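Trabajo final de la asignatura Análisis de empresas
Crecer comprando: el caso de Drostent en el mercado del cannabis medicinal

1. Punto de partida

Elegimos Drostent porque sus presentaciones a inversores son públicas y porque repiten mucho la palabra «plataforma». La empresa cultiva poco. Compra distribuidoras con licencia, las pone bajo una misma marca y dice que el margen vendrá después. Nuestra pregunta era si ese después tiene fecha.

En dos años ha cerrado 4 compras. La mayor fue Plotunow, distribuidora a farmacias; la última, Juhl, un invernadero que ya perdía dinero cuando se firmó.

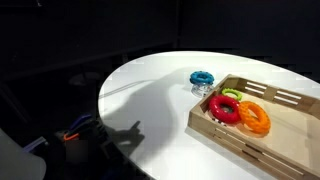

Bandeja de madera clara sobre la mesa blanca.

2. Lo que dicen las cuentas

Drostent anuncia una red de 594 farmacias. Leyendo las notas a pie de página, la cifra incluye todas las que han hecho algún pedido desde que existe Plotunow, también las que pidieron una sola vez. La memoria no separa las activas, y preguntamos por correo sin recibir respuesta.

El fondo de comercio supone el 78 % del activo. Dicho de otro modo, casi todo lo que la empresa afirma tener es lo que pagó de más por otras empresas – y lo pagó sobre todo en acciones propias, cuando cotizaban bastante más arriba. Si el deterioro se registra algún día, el patrimonio neto queda en muy poco.

La dirección habla de sinergias en almacén y transporte. En las cuentas solo encontramos un contrato de logística unificado, el de la ciudad de Jaltham. Los gastos generales subieron después de cada compra.

3. Discusión

Muthu Bhat, que hizo la parte de valoración, defiende que una licencia de importación es escasa y que eso justifica parte del precio. Puede ser. Yo no he visto ninguna venta de licencia suelta con la que comparar, y sin comparación el argumento vale lo que uno quiera creer.
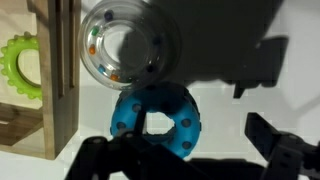
Según Eluned Mathias, el informe es injusto con Juhl: un invernadero tarda varias cosechas en dar resultado y nosotros lo juzgamos con una. Aceptamos el reparo a medias. Tampoco la empresa esperó a esas cosechas para contarlo como éxito.

4. Límites

Solo usamos documentos públicos y un ejercicio completo. El modelo de flujos de caja está en el anexo; cambia mucho con la tasa de descuento, así que no conviene fiarse del resultado central.

Última actualización: julio

Comentarios

Anónimo: ¿El 78 % es antes o después de Juhl? En el anexo no me queda claro.

marta_r: Después. Pero la tabla 2 sigue con los datos viejos, habría que corregirla.

Anónimo: Muy duros con la logística, un contrato ya es algo.

Contacto | © Los autores | Volver arriba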